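Talk: Making the bed and the room ready in a small guest house
Speaker: Niloufar Nouri
Wednesday group, 15 December 2021

Slide 1. Greeting
Say thank you to Burnden for the invitation. Say I will speak slowly, and questions are welcome at any time.
I worked in the Khoury guest house before I began to teach this work. We had 33 rooms and one laundry room, so I learned to look at a bed before I touch it.

Slide 2. Look first
Most new people come in and pull everything off at once. I ask them to stand at the foot of the bed and wait a moment. What is on top? Is something of the guest still lying there? Is the cover only rumpled, or does it need the laundry? With a pale comforter this question is not easy, above all when the light is weak.

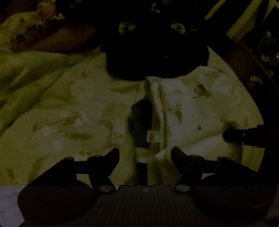

Rumpled comforter, with dark blotches.

Ask the audience: do you wash it or do you shake it? Wait for hands.
My own rule is to open the curtain, or turn on the big lamp, and decide after that. In dim light I do not trust any color. A mark can be a shadow, a print or a real stain. In November I sent a clean cover to the laundry two times in one week, and my manager was not pleased. (Pause here, people usually laugh.)

Slide 3. Things that are not bedding
Now the towels and the toys. Families leave them on the bed together, and then a toy goes down to the laundry inside a sheet. At Khoury we lost one rabbit in this way, and I had to write the letter to the parents.
So: lift the toy first, with two hands, and put it on the chair. After this take the towel, and feel if it is damp.
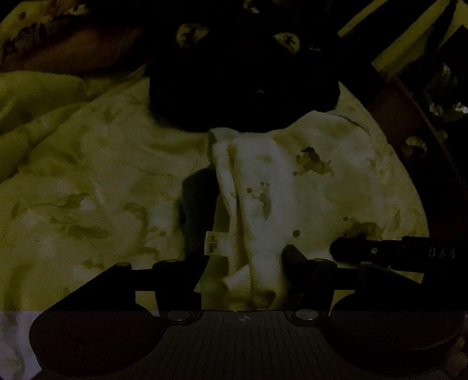
Read the care tag before you choose the program. If the print is too pale, take it to the window. For thick towels we used no softener, and we dried them fully before we folded. Last, the toy goes back against the pillow, with its face to the door. Children notice this.

Slide 4. Homework
Give out the Etudden sheet, 80 copies. Each person makes one bed at home and writes down the order of the steps. Bring it back next time.
If there is time left, show again how to fold the corner.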